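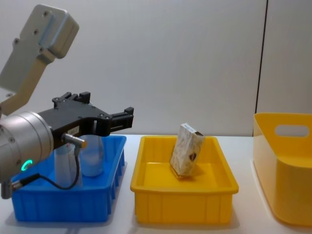 Gripper open over the left bin.

Lens and optics cleaning, quick tips for the home workshop
Onyekachi Okoro, July 7, 2018

Blow first, wipe second. Always. Rubber bulb blower, never your breath – spit leaves spots.

Wash hands before you start. Finger cots if you have them, powder free.

Lens tissue: fold it, don't ball it. One drop of solvent, one slow drag across the glass, then toss it. No going back over with the same peice.

I use 91 percent isopropyl for most coated lenses. Plastic ones get mild soap and water only. Gratings and bare metal mirrors – air only, dont touch the face.

Laser off and unplugged before you clean anything in the beam path. Rings and watch off too.

Storage: wrap in tissue, then a small zip bag, label on the outside. I had 2 filters from Pekis rub together in a drawer all winter. Both scratched.

Old Jullolen mounts: back the set screw off a half turn before pulling the lens. More on those in September.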